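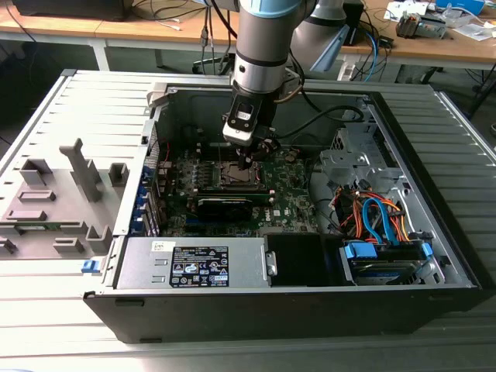 Cleaning and Storing Older Desktop Computers

Residents of Alvarado Court may bring unwanted equipment to the storage room in Building 2 during June. The following guidance applies to any household that intends to keep, donate or recycle a desktop computer.

Before opening the case
Shut the computer down, switch off the power supply and unplug every cord. Place the tower on its side on a firm table. Keep screws in a lidded jar.

Removing dust
Use short bursts of compressed air and hold the can upright. Keep fan blades still with a finger while spraying. A household vacuum cleaner should not be used inside the case — static may damage the parts. Wipe the outer panels with a barely damp cloth and let them dry before closing the case.

Storage
Choose a dry closet away from exterior walls. Cover the tower with a cotton sheet. Plastic bags trap moisture and are not recommended.

Before donation
Copy personal files to another drive, then erase the original. Label cords with masking tape and pack them with the computer. Monitors are accepted separately.

Revised May 2019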